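Filis Linen Service - Resident and Staff Handbook
Section 4: Preparing and Handing In Household Laundry 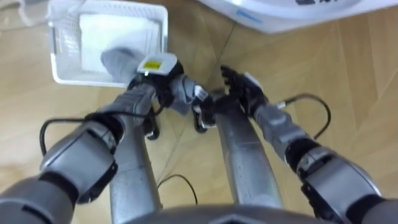 4.1 Scope

This section applies to all households and departments registered with the Filis Linen Service. It covers sorting, labeling, collection and return. Machine settings for the on-site laundry rooms are given in Section 5.

4.2 Before You Begin

Each registered household receives one collection tag and one sheet of adhesive name labels. Replacement tags may be requested from the Cavalcanti Building service desk. Items without a name label are accepted, but the Service cannot guarantee their return to the correct household.

4.3 Sorting

1. Separate white items from colored items. Pale gray and cream items are treated as colored.
2. Empty all pockets and close all zippers.
3. Set aside wool, silk and anything marked "dry clean only." These items are handed in at the service desk with Form L-2.
4. Fold towels and cloths once before placing them in the basket. Sheets may be left unfolded.
5. Treat heavy stains with cold water and leave the item damp. Write the type of stain on a label if it is known.

Note: New towels should be washed separately for the first two cycles. Fibers from new cotton can settle on darker fabrics and are difficult to remove.

4.4 Weight and Filling

A basket should be filled no higher than its rim. Loads above this level are divided by the Service and charged as two loads.

CAUTION: Do not hand in cloths that have been used with paint thinner, linseed oil or floor wax. These materials can heat up and catch fire in a dryer, even after washing. Place them in the metal bins on the lower level.

4.5 Collection

1. Attach the collection tag to the handle or rim.
2. Leave the basket inside the entrance door by the hour shown on your floor's schedule.
3. Keep the tear-off portion of the tag. It is required for any claim.

4.6 Washing Temperatures

White cotton is washed at 95 degrees Celsius and colored cotton at 40 degrees. A household may ask for the lower temperature for all items by marking the tag with the letter C - this request applies to one collection only.

4.7 Return and Claims

Laundry is returned on the next scheduled day for your floor. Check the contents against your tag before signing. Claims for missing or damaged items are made on Form L-6 and addressed to Jacinto Quintero, Linen Services, Cavalcanti Building.

Section revised 2021-10-30. The revised collection schedule takes effect in November.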